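4. Resultados y discusión: devoluciones, reacondicionado y canales de segunda venta

4.1 Contexto del canal

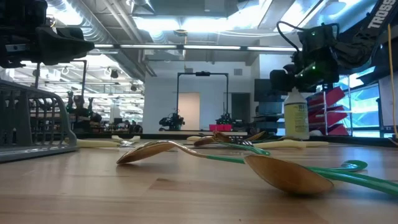 Figura 3. Cucharas de mango verde y otros utensilios sobre una mesa de madera clara.

El segundo mercado del menaje y pequeño electrodoméstico sigue estando poco estudiado en comparación con el de teléfonos. Casi toda la literatura parte de la electrónica de consumo, donde el precio de recompra tiene referencias públicas. En hogar no. Cada operador pone su tabla, y la cambia. Nuestro punto de partida son los registros de Turimby, plataforma de reventa de excedentes y devoluciones, y los de su proveedor logístico Sundholm, cruzados por número de lote. El cruce fue más laborioso de lo previsto (véase 3.2), por los lotes partidos.

Muestra final: 279 lotes. Se descartaron 41 por falta de fecha de entrada o por duplicidad evidente. Otros lotes tenían fecha pero no grado; esos se conservan, marcados como «sin clasificar», y entran solo en el análisis de tiempos.

4.2 Clasificación por grados

Turimby usa cuatro grados: precinto intacto, caja abierta, usado con marcas, incompleto. Sundholm usa tres y no distingue entre caja abierta y usado leve. Para no perder casos se adoptó el esquema de tres. Coste conocido: la categoría intermedia queda muy ancha y mete en el mismo saco una tostadora probada una vez y una que estuvo meses en una cocina. Giraldo y Lemma propusieron desdoblarla a partir de las notas de recepción, texto libre. Se intentó. La concordancia entre las dos personas que codificaron fue insuficiente y se abandonó, aunque las notas resultan útiles como material cualitativo y se citan más abajo.

El grado declarado en recepción no coincide siempre con el publicado en la ficha de venta. Las discrepancias van casi todas en una dirección, al alza. No tenemos base para atribuirlo a intención comercial. Una parte se explica por reembalaje: producto con caja dañada que pasa a caja neutra y vuelve a entrar como intacto. Otra parte queda sin explicar.

4.3 Tiempo hasta la venta

La variable de interés es el número de días entre la entrada en almacén y la confirmacion de pago. Mediana de 19 días para el conjunto. La distribución es muy asimétrica, con una cola larga que corresponde sobre todo a lotes incompletos y a repuestos sin modelo identificado. Los lotes intactos salen antes, como era de esperar. Menos esperable: entre los intermedios, el descuento sobre precio original explica poco. Pesa más que la ficha lleve descripción del defecto.

Es decir, una ficha que dice «rayón en la base, funciona» vende antes que una ficha muda con mejor precio. El resultado se mantiene al controlar por categoría y por mes de entrada. Deja de mantenerse en febrero, mes de liquidación, donde el precio manda y lo demás casi desaparece. Tratamos febrero aparte en las tablas del anexo.

Dos cautelas. Primera, las fichas con descripción del defecto no se redactan al azar; las escribe el personal con más antigüedad, que también elige mejor las fotografías y la hora de publicación. Segunda, el registro de hora de publicación solo existe para parte del periodo. Minoru Mizuno sugirió usar la hora de última edición como aproximación; se probó y los signos no cambian, pero los intervalos se abren tanto que preferimos no interpretarlos.

4.4 Garantía posventa

Brinari, la aseguradora que cubre los lotes reacondicionados de Turimby, ofrece una garantía básica incluida y una ampliada de pago. La básica cubre fallo eléctrico. La ampliada añade recogida a domicilio y sustitución si no hay reparación posible. Contratación de la ampliada: baja, 64 lotes con al menos una póliza activa. Concentrada en aparatos con motor (batidoras, aspiradores de mano). En menaje sin componente eléctrico la garantía no se ofrece, y por tanto esos lotes quedan fuera de este apartado.

Encontramos que la presencia de garantía básica acorta el tiempo hasta la venta en el grado intermedio y no lo altera en el intacto. Lectura razonable: el comprador del producto precintado no percibe riesgo. La ampliada no muestra efecto propio una vez incluida la básica. Podría deberse al tamaño del subgrupo. También a que la opción aparece al final del proceso de compra, cuando la decisión ya esta tomada; las entrevistas apuntan a esto último.

De las entrevistas al personal de atención (n pequeño, detalle en 3.4) salen dos quejas recurrentes. Una, que los clientes confunden la garantía del vendedor con la del fabricante y llaman al teléfono equivocado. Otra, los plazos: la básica corre desde la fecha de envío y no desde la de entrega, lo cual genera reclamaciones por pocos días. Chaltu Abdella, responsable de reclamaciones durante el periodo, calificó este segundo punto como «el origen de la mitad de mis correos». No disponemos de los correos para comprobarlo.

4.5 Comparación con Simões

Simões opera con un modelo distinto: compra en firme al minorista y asume el remanente. Turimby trabaja en depósito. La comparación es por tanto limitada y se ofrece a título orientativo. Con datos agregados facilitados por Simões, la rotación en compra en firme es más rápida y el descuento final, mayor. Coherente con el coste de mantener existencias propias. Hadgu observa en su revisión de este borrador que el efecto puede invertirse en categorías de bajo precio unitario, donde el almacenaje pesa más que el valor del artículo y conviene vender por peso o por caja mixta. Buen argumento; nuestros datos no permiten separarlo, ya que Simões no desagrega.

4.6 Limitaciones

Un solo operador con detalle de lote. Periodo corto. Grados homogeneizados a la baja. Sin datos de reincidencia (producto devuelto por segunda vez), que en Sundholm entra con número nuevo y se pierde el rastro. Tampoco hay información del comprador más allá del código postal, que no se usa aquí. Las estimaciones de 4.3 y 4.4 deben leerse como asociaciones.

Queda pendiente para una versión posterior el emparejamiento de las reentradas por número de serie, posible en electrodoméstico y no en menaje. Sundholm ha aceptado facilitar el fichero de series, sin plazo.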